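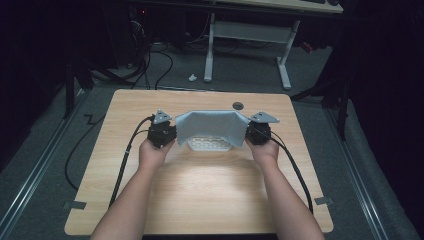 Open days sell throughput, and the one at Kirnelmont in April 2024 was no exception. The handout gave 2,385 recorded cloth-handling runs. I would have swapped that total for a plain account of how slack fabric is scored. A cloth held by its two side edges still sags in the middle, and that curve is where a folding policy has to make its guess. Rigid parts don't pose the problem.

Raymonde Lemieux, who led the tour, put the usable share at 119 runs in every 300. I think that ratio belongs on the front page. Buyers can plan around a low figure; they can't plan around a missing one.

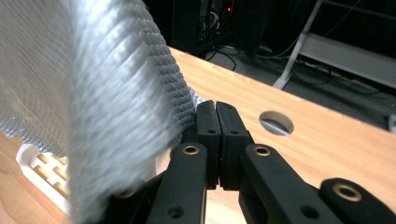

*Gripper fingers at the bunched edge of the cloth, Kirnelmont.*

The Prulix team should publish its rejection criteria before the August session.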